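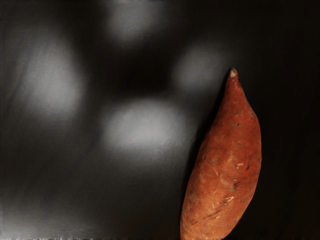 4.3 Comparing two grippers on a simulated object

Complete this procedure before fitting either gripper to the Husar arm.

1. Open the Prarkari simulator and load the sweet potato model.
2. Select the two-finger gripper and set the closing force to 30 N.
3. Run 200 grasps. The start position is varied automatically.
4. Save the log, select the suction gripper and repeat step 3.
5. Compare the two logs in the Results window.

Note: The skin of the model carries small pits and scratches. Do not smooth the surface — the two sets of results would no longer be comparable with earlier tests.

Caution: Simulated results do not replace the load test in section 5. Do not exceed 52 N on the physical gripper.

Questions on this section should be addressed to Waltraud Frerichs, Nelidico Technical Support.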